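Stidemberg Sets Out Care Routine for Prallumano Aisle Robot at Michalík Store in Stondale

STONDALE - Stidemberg, which installs and services automated equipment for food retailers, has finished setting up a Prallumano aisle robot at the Michalík grocery store in Stondale and has published the maintenance routine that store staff will follow from September.

The Prallumano is a wheeled machine that drives the aisles before and during opening hours, reads the shelf fronts and sends a list of gaps and misplaced items to the stockroom. It does not lift or move goods. The Stondale store has one unit, kept on a charging dock next to the stockroom door.

Setup took six working days, most of it spent on the shop floor. The first job was mapping. The robot was driven slowly down each aisle with the store closed, and the map was then checked against the store's own floor plan. Shelf bays were entered next. The Stondale unit now checks 1,798 shelf positions on a full round, which takes around 41 minutes when the aisles are clear.

Two corrections came out of the first rounds. The floor plan showed a promotional rack that had been taken out some time ago, and the robot kept leaving room for it. The rack was deleted from the map. The second correction was to the dock, which had been bolted down slightly off square. The robot could find it but did not always make good contact with the charging plates. The dock was loosened, squared to the wall and bolted down again, and charging has been reliable ever since.

The rest of the setup was done with shoppers in mind. Stidemberg's technicians and store staff pushed ordinary wire carts past and toward the robot in the snack and drinks aisles, at walking pace and faster, from the front, from the side and out of the cross aisle. Carts are harder for the sensors than people are. The mesh lets much of the signal through, and a cart left at an angle against the shelving can look like a shorter object than it is.

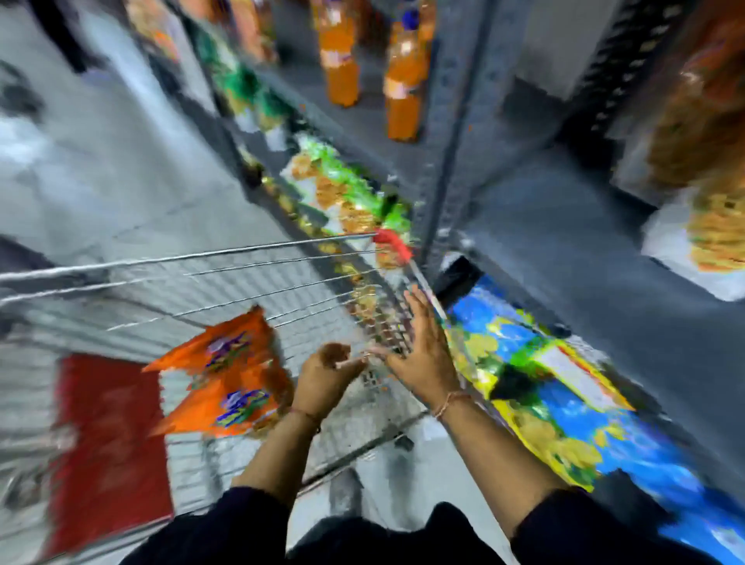
After these runs the stopping distance was increased and the lower front sensor was tilted down a little, so that it picks up the wheels and bottom rails of a cart as well as the basket. The robot now stops, waits, and backs away if the cart has not moved. If it is still blocked it skips the bay and returns to it at the end of the round. Staff do not need to do anything, although a skipped bay is marked on the stockroom list.

Bright, shiny packaging was the other point that needed time. Snack packets reflect the ceiling lights, and on some shelves the first readings showed gaps where there was stock. Technicians lowered the lamp setting on the robot's mast for those bays and repeated the readings until they matched a hand check of the shelf. The lamp settings are stored bay by bay and will need to be redone if the store changes its lighting.

"Much of what goes wrong with an aisle robot is dirt, a worn wheel or an old map," Stidemberg said in a statement. "The store can take care of most of it with a cloth and a few minutes a day, and we would like staff to feel free to do that without calling us."

The routine for the Stondale unit is as follows.

Each morning, before the first round, staff wipe the sensor windows with the dry cloth kept at the dock. Glass cleaner should not be used. They check that nothing is caught in the wheels - string, tape and shrink wrap are the usual finds - and press the front bumper once by hand. The status light should turn red and then clear when the bumper is released. If it does not clear, the robot stays on the dock.

Each Saturday, after closing, the unit is switched off at the key and tipped back on its service stand. The drive wheels are cleaned and looked over for flat spots, and the casters are turned by hand. The charging plates are wiped on both the robot and the dock. Tipping is a job for 2 people, as the battery sits low and to the rear.

Whenever a bay is moved or a display is set up in an aisle, the department lead enters the change on the stockroom tablet before the next round. A display that will stand for a single day can be entered as temporary, and the robot will then drive around it without changing the map.

Stidemberg will carry out a full service twice a year. This covers the drive belts, the wheel bearings, the battery and the alignment of the mast. The mast is the part most likely to need adjusting, and store staff are asked not to loosen its clamps or push the robot by it. A spare set of drive wheels and one spare bumper switch are kept in the stockroom, and a bumper switch can be changed on site without taking the robot off the floor for the day.

Michalík said the shelf lists from the robot are being used alongside the usual walk by department staff, and that this will stay the case for the time being. Working hours in the store have not been changed.

The care routine is posted at the dock and can be requested from Stidemberg by other stores that run the same model.

About Stidemberg
Stidemberg installs, maintains and repairs automated equipment in grocery stores and small warehouses. Its service desk and parts store are in Stondale.

Press contact: Stidemberg press office, Stondale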